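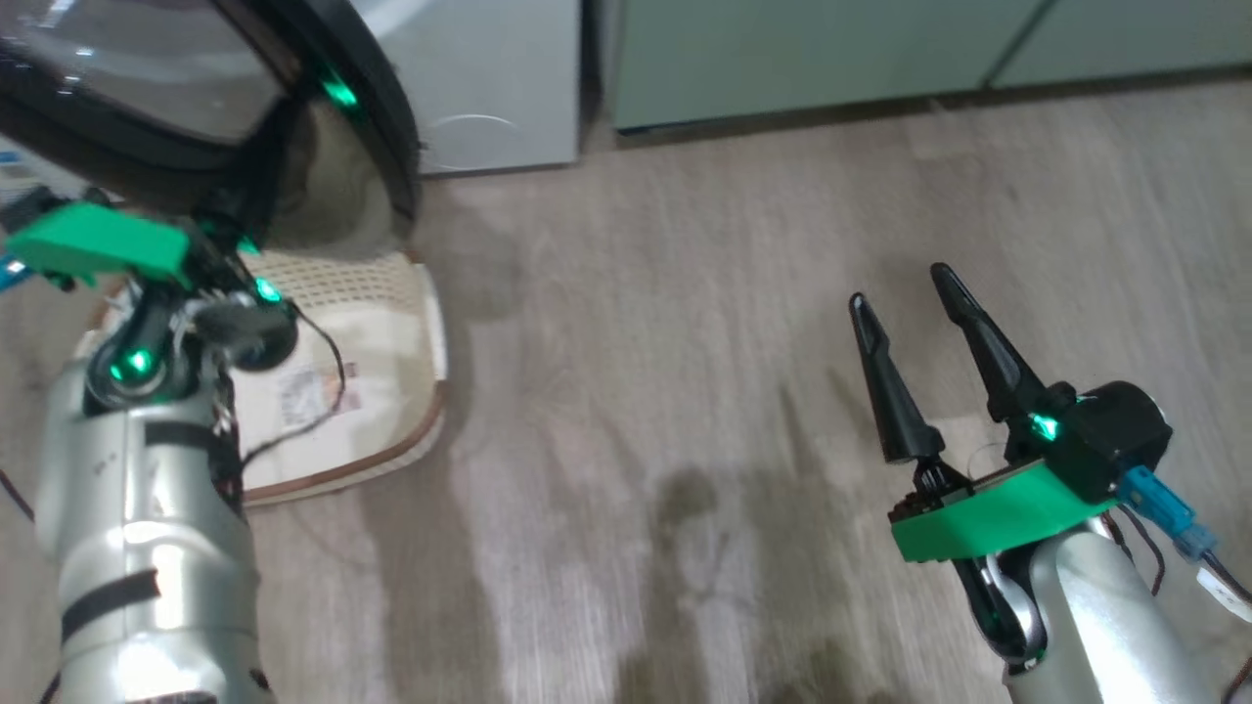

¿Dónde conviene guardar en casa los originales de escrituras, contratos y resoluciones judiciales?

En una caja rígida con cierre, dentro de un armario interior, a media altura y lejos de cocina, baño y paredes que den a la calle. El trastero y el garaje quedan descartados por la humedad.

Categoría: Hogar práctico > Papeles y archivo doméstico

23 de febrero de 2021

Fundas y carpetas

Se usan fundas de polipropileno sin ácido, abiertas por arriba. Las de PVC se adhieren al tóner con el tiempo y levantan el texto al separarlas. En el archivo de casa empleamos las Verneck en paquete de 100, con taladro reforzado. Cada funda lleva un solo documento. Antes de introducirlo se retiran clips y gomas; las grapas de un documento notarial o judicial se dejan como están, y lo mismo vale para sellos y cordones. Un original no se perfora ni se plastifica.

Orden

El criterio que menos mantenimiento exige es por asunto y, dentro de cada asunto, por fecha, con lo más reciente delante. Cinco separadores bastan para la mayoría de los domicilios: vivienda, familia, trabajo, seguros y procedimientos. Las notificaciones se archivan con su sobre y con el acuse de recibo – la fecha que cuenta a efectos de plazo puede figurar solo en uno de los dos. En la esquina superior del sobre, a lápiz, se anota el día de recepción.

Copias

Para uso corriente, 150 ppp en escala de grises dan un archivo ligero y legible. Los documentos con sellos en tinta o firmas tenues se digitalizan en color y a mayor resolución. El nombre del fichero empieza por año, mes y día, seguido del asunto. Se guarda una copia en el ordenador y otra en un disco externo desconectado. El escaneado casero es una copia simple y no sustituye al original cuando un juzgado o un registro lo pide.

Caja

La Hisetti de tamaño folio admite carpetas colgantes y mide 29 cm de alto; conviene comprobar el hueco del estante antes de comprarla. Las cajas ignífugas retienen algo de humedad, por lo que se añade una bolsita de gel de sílice y se cambia cada octubre, coincidiendo con la revisión anual.

Expurgo

Antes de destruir un contrato vencido hay que consultar el plazo de prescripción aplicable, que varía según la materia y el territorio. Testamentos, escrituras y sentencias firmes se conservan siempre. Lo demás pasa por una destructora de corte cruzado – el corte en tiras es fácil de recomponer.

Relacionados
Cómo redactar el inventario de una vivienda alquilada
Etiquetas que no se despegan: papel, poliéster y cinta
Destructora Soomro: limpieza de cuchillas y lubricación
Leer el contador antes de cambiar de titular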